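Print | E-mail

3 min read

# Rarkarance Wallpaper and Tabletop Pattern Notes

Data card + readme, v2. Last touched December 18, 2022.

## What's in it

A table of repeat patterns. Wallpaper mostly, some shelf paper, some table tops. 661 rows. One row per pattern, not per roll. Started as a spreadsheet for matching leftover paper when a wall gets damaged and the shop is long gone. Still mostly used for that.

Two source lists:

- Clotthorpe sample books, 378 rows. Good condition, repeats measured by hand
- Everything else, the remainder. Sent in by people, quality all over the place

## Columns

- `id` – number, no meaning, gaps are fine
- `name` – name on the back if there is one, otherwise blank. Dont make one up
- `motif` – leaf, flower, stripe, check, stone, bird, other
- `ground` – background color, plain words
- `repeat_in` – vertical repeat in inches. Blank = not measured
- `match` – straight, drop, random
- `notes` – free text, messy

Color words are plain on purpose. "Light gray" not "dove mist." Old rows from the Dirari list still have the fancy names, being fixed slowly.

## Known problems

- 46 rows have no repeat. Scraps too small to measure
- Drop match and straight match got swapped in a batch added in May. Think they're all fixed. Check before you cut paper
- Stone patterns are a weak spot. Marble has no obvious repeat so people guess
- "leaf" is too wide a bucket. Palm, fern and ivy all end up in there. Splitting it is on the list
- Two Pomare rows are the same paper in diferent light. Left both in for now

## How to measure a repeat

1. Flatten the piece. Tape the corners, low tack only.
2. Pick a point that's easy to find again. Leaf tip, stem joint.
3. Measure straight up to the next same point. Do it twice.
4. Write down inches to the nearest quarter.

## Naming busy patterns

Ground first, then the biggest motif, then accents. Spiky palm fronds in teal, turquoise and navy, khaki leaves with black outlines and mustard stems, all on very light gray: `ground` = light gray, `motif` = leaf, rest goes in notes. Table tops get their own row, so dark reddish brown marble with white veins is `motif` = stone.

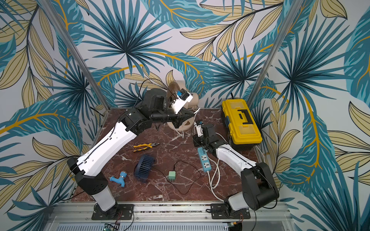 ## Using it

Free for home and shop use. Keep the readme with the file. Opens in any spreadsheet program, commas not tabs. Corrections welcome, one row per message please, with the id.

**Related**

- Clotthorpe sample books: index
- Dirari color names, old to plain
- Pomare shelf paper list

Print | E-mail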